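Batis opens its equipment planning guide to small packers

For immediate release, 28/02/2018

I've been asked to keep this one formal, and I'm going to fail at that pretty quickly, so let me get the news out first. Batis is releasing its equipment planning guide free of charge to any small business that packs mixed goods by hand and is thinking about buying some automation. It's 86 pages, it's written in everyday language, and you don't have to sit through a sales call to get it. I wrote most of it, which is why I'm the one writing to you now.

The guide grew out of our work with Trumia, a gift box business in Hinwood that fills snack boxes to order. When we first started talking they had a quote in hand for one picking arm and a very firm idea that it would be running by December. The arm was priced to the dollar. The rest of the project was a single line that said "setup and extras". I've seen that line on a lot of budgets over the years (I've written it myself, I'm sorry to say) and it's where most of the money goes missing!

So we went back to the beginning and looked at the work itself before anyone signed anything. Which items go in the box? How are they wrapped? Do they arrive in a nice row or a heap? A snack box sounds like a simple job until you try to write down what a gripper would have to hold. You've got bars, candies, cookie rolls and soft little packets all leaning on each other, and each one wants to be picked up a bit differently.

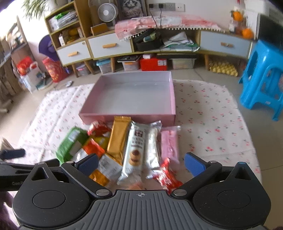 What's in the guide

The first part is a worksheet for your products. You list every item you pack, the shape of it, how stiff the wrapper is, and whether it can be grabbed from the side or only from above. Trumia filled in 90 lines and told me it was the most boring afternoon of their year. It also changed what they wanted to buy, so I call that an afternoon well spent.

The second part covers the money. I've split a typical purchase into 12 budget lines, with room for your own quotes beside each one. Fingers and pads get their own line because they wear and you'll be ordering more of them. So do guarding, training, floor space, spare parts and the hours your own people will put in while the new gear is being settled. That last one hardly ever shows up in a first budget, and I really want you to put a number in it, even a rough one.

The third part is about timing. We suggest seven checkpoints between the first conversation and the final payment, and at each one you're allowed to stop. I can't say that loudly enough. If the trials go badly at the second checkpoint, you've spent a little and learned a lot, and you can go back to packing by hand with a clear conscience.

There's also a chapter on renting, and one on second-hand equipment, which our friends at Liao helped us with. Liao refurbishes packing machinery and was very frank about which parts are worth buying used and which aren't. I'd never have put the bit about old controllers so bluntly, but they insisted, and it stayed in.

Try your worst item first

If you only read one chapter, make it the fourth. It asks you to choose the item you like least and start your trials there. Most people do the opposite, and I get it, because a tidy carton makes for a lovely demonstration. But a tidy carton won't tell you whether to spend more on the hand or the vision system. A shiny foil packet lying flat on a printed cloth is a much better test of both, since there's glare to think about, a busy background, and not much height for the fingers to close on.

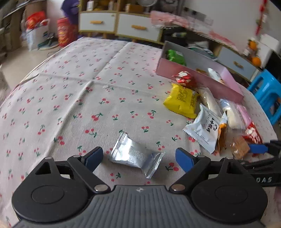

Equipment Planning Guide, Issue 7

Our earlier issues only went to customers, and they were thinner and a fair bit grumpier. This one has been rewritten from front to back for people who've never bought a robot before. We've taken out the jargon where we could and added a short word list where we couldn't. The worksheets are on their own pages at the back so you can photocopy them, scribble on them and spill coffee on them as needed.

We've kept our own prices out of it. If you use the guide and end up buying from somebody else, good on you, and please tell me how it went anyway! I'm already collecting notes for the next issue, and I'm especially keen to hear from bakeries, tea packers and anyone who has tried to budget for more than one gripper working over the same table. Over 86 pages and I still feel I've short-changed that topic.

How to get a copy

The guide is available now from the Batis office in Hinwood, on paper or as a file. Ask at the front counter or write to us and mention this release. Schools and training centres are welcome to copy any part of it for their classes, so long as the Batis name stays on the page.

About Batis

Batis plans and installs small automation projects for food and gift packers. We're based in Hinwood, where we also run trial days for businesses that would like to see their own products handled before they commit to a purchase. Bookings for trial days are made through the same office.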